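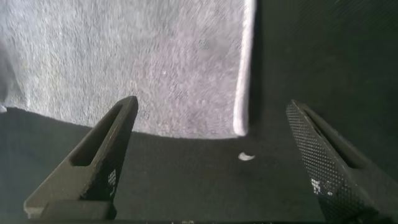 How often should I wash a bath towel?

Every three or four uses, provided it gets hung up flat in between. A towel left in a heap on the bathroom floor has used up its turns by morning.

Home | Shop Towels | Care & Folding | FAQ | Contact

Do new towels need washing before the first use?

They do. Ours leave the Musolholm warehouse with a finish that makes them feel wonderful and dry nothing. One warm wash, no softener, and the towel will start doing its job. Expect a lot of lint the first time. Expect a little less the second time, and so on until you stop writing to us about it.

Why no fabric softener?

It coats the loops, and coated loops push water around instead of picking it up. If you've been using it for years, wash once with a cup of white vinegar and once with nothing at all. The smell goes. Your faith in softener may go with it.

How do I get a bath towel folded so it fits the shelf?

Long edges together first, then in thirds, with the rounded fold facing out. Parveen Rizvi, who wrote our folding card, holds that hems belong at the back of the closet where guests can't judge them. The standard Zerkunham bath towel is 54 inches long, so if yours comes out as long as a loaf of French bread, you skipped a step.

What about gray terry with an orange stripe in the border?

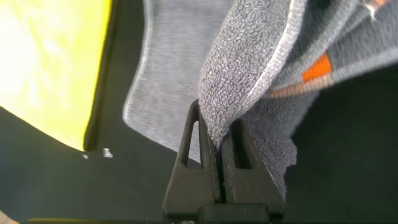

Washing colored borders

Wash them with other grays for the first 4 loads, in cool water, inside out if you can work out which side that is (you can't, it's a towel). After that they can go in with anything except new white sheets. Skip chlorine bleach entirely. It takes the stripe down to a sort of apricot, and we don't sell apricot.

A loop has pulled loose. Should I tug it?

Please don't. Snip it level with the others using small scissors. Terry isn't knitted, so a cut loop won't run.

Who do I write to about a return?

Mehwish Durrani handles returns. Put your order number in the subject line and tell her whether the towel has been washed. She can tell anyway.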